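Can a Machine Do the Chores Yet? Pushing Buttons as a Test Case
Final report, Household and Shop-Floor Automation elective
Skondach Technical College
September 23, 2025

Where we started

When our group picked this topic back in February we were sure we would end up writing about laundry. Everybody wants to know when a machine will fold the towels, and so did we! But the more we read and the more we argued over lunch, the more we noticed that nearly every chore, at home or in a workshop, begins and ends with somebody pressing something. You start the dishwasher, you stop the dryer, you switch on the saw bench and (we hope) you know exactly where the stop is. If a robot can't be trusted with a button, the towels will have to wait a good while longer. So we threw out our first outline, apologized to our instructor, and called the new project Pirkar.

The task

We wanted something that felt like the front of a real machine but that would fit on a table and forgive us our mistakes. We settled on a small gray and black control box with its controls in a single row: a red indicator light, then yellow, green and dark red flush buttons, and at the far right a big red mushroom-head emergency stop. A person learns a panel like that in a minute or so. For a machine it is harder than it looks, as a flush button gives the fingers very little to aim at, and a light and a button can look awfully similar when both are round and red.
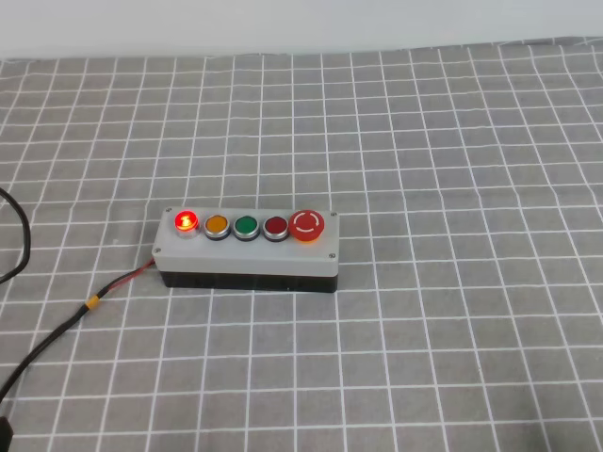
Pressing is the easy half, and the half that matters in a shop is knowing when you shouldn't. That remark came from a reader of our draft at the Stundon open evening, who went on to say that a new hire who hits every button perfectly but never glances at the light first would be sent home before lunch. We grumbled a little and then rewrote our whole scoring sheet, and the report is much better for it.

How we scored

A try now counted as good only if the right control was pressed, no neighboring control was touched, and the indicator had been checked beforehand. We ran 118 tries over 9 lab sessions, and 67 of them were good by the new rule. Under our old rule the number would have been a good deal prettier, and we did think about printing both, but the old sheet never recorded things carefully enough to be fair.

Most of the misses were small ones. The arm would come down a little to one side and catch the rim of a button, or it would stop just short, having decided for reasons of its own that the job was done. The green button was the kindest to us and the dark red one the meanest.

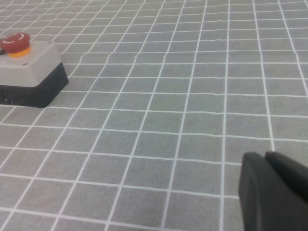
We gave the emergency stop its own set of instructions, separate from the other buttons, and we would advise any group that follows us to do the same. It stands up higher and it's wider, so finding it is rarely the trouble. Letting it out again is the trouble. It has to be twisted to release, and a twist asks two fingers to hold on and turn at the same time, which a person does without a thought and which took us most of three sessions to get even halfway right. In the end we left the release out of the scores and did it by hand.

So, can they do the chores?

Some of them, slowly, with a patient person standing by. We would let our setup start a washing machine tomorrow. We would not let it mind a drill press. Our shared log (kept in Akolgo, 2,944 lines of it, a good many written very late at night) has far more notes on lighting, table height and wrinkles in the cloth than on anything clever, and we suspect a real kitchen would give us plenty more of those to write down.

If we had another term we would move the box between tries, so the machine had to look for it each time, and then borrow a real appliance panel with labels half worn off. The scoring sheet and the log are both in the department folder for whoever takes Pirkar on next.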